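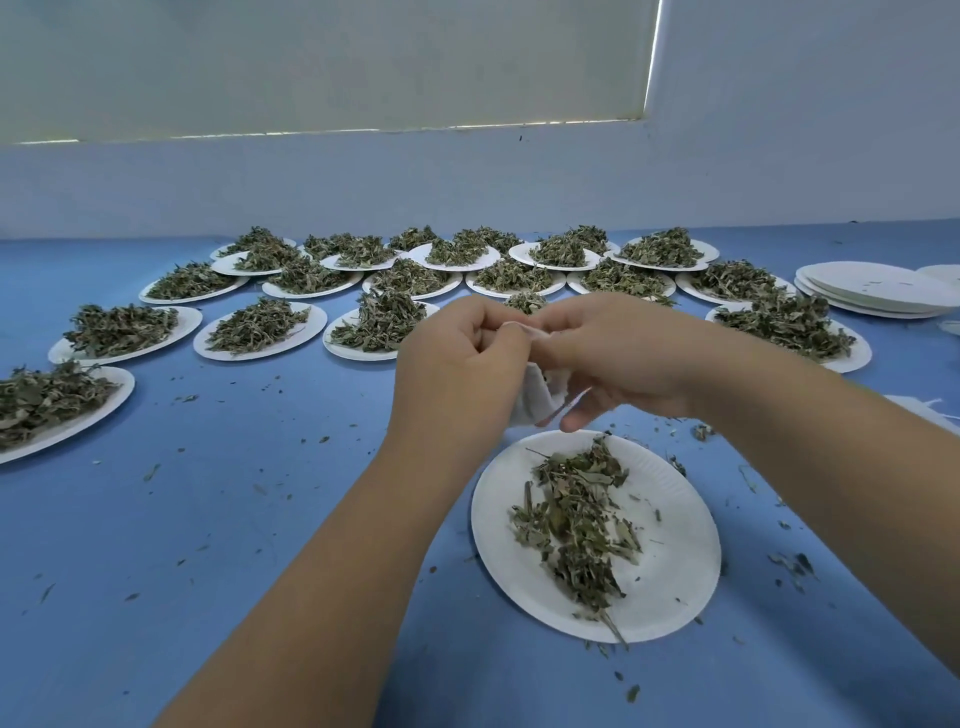
1. Drostel filler, state of the cell
The Drostel filler was restarted after the change of dosing screw and has completed 1520 cycles on the new part. Feed rate is stable with cut leaf. With uncut leaf the screw still bridges at the throat. The material on the plates is of the second sort: curled leaf with pale stems left in, one of them long enough to reach well past the end of its pile. Stems of that length lie across the throat and hold the leaf above them. Agreed that the throat insert be changed for the wider one before any further trial with uncut leaf. Hand filling continues at the blue table in the meantime.

2. Pouch opener
The opener has two suction cups and a pair of spreader fingers. The left cup was losing vacuum and has been replaced. The fabric is thin and lets air through, so the cups hold it only at full pump setting. The spreader was opening before both cups had contact. The delay has been lengthened and the fault did not return in the last run of 339 pouches. The drawstrings remain a problem -- they catch on the lower finger when the magazine is nearly empty. Makmont to quote for a finger with a rounded tip.

3. Crumb and dust
Leaf crumb collects under the screw housing and on the light sensor below it. The sensor reads a blocked path and stops the cell. Wiping clears it. The tray below the housing is too shallow and spills on to the belt. A deeper tray is to be made in the workshop. Until it is fitted, the sensor is to be wiped at the start of each shift and again at 14:00.

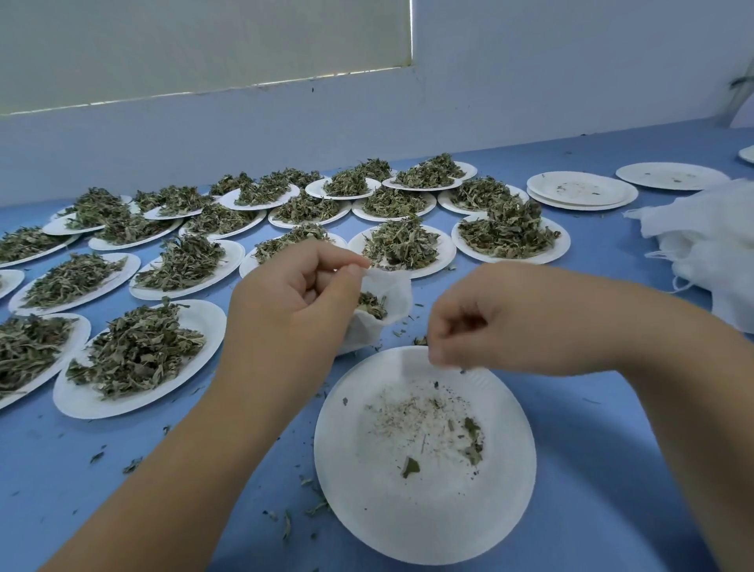 Khrystyna Kovalchuk asked that the dose be checked against the hand-filled pouches before the cell is signed off, and said that fine crumb should be kept out of the test batch, as it runs through the screw faster than whole leaf and would make the readings look better than they are. Agreed. The check weigher is to be zeroed before the test and the readings kept with the cell log.

4. Service interval
The Weerakoon gearbox on the screw drive was last greased at 3140 hours. The Skevmont manual gives no interval for dusty work. The meeting settled on every 7 weeks, to be looked at again in January. Spare cups and one spare belt to be held in the cabinet beside the cell.

5. Actions
Throat insert: order and fit. Open.
Finger quote from Makmont: open.
Deeper crumb tray: drawing done, not yet cut.
Dose check: after the insert is fitted.
Left suction cup: closed.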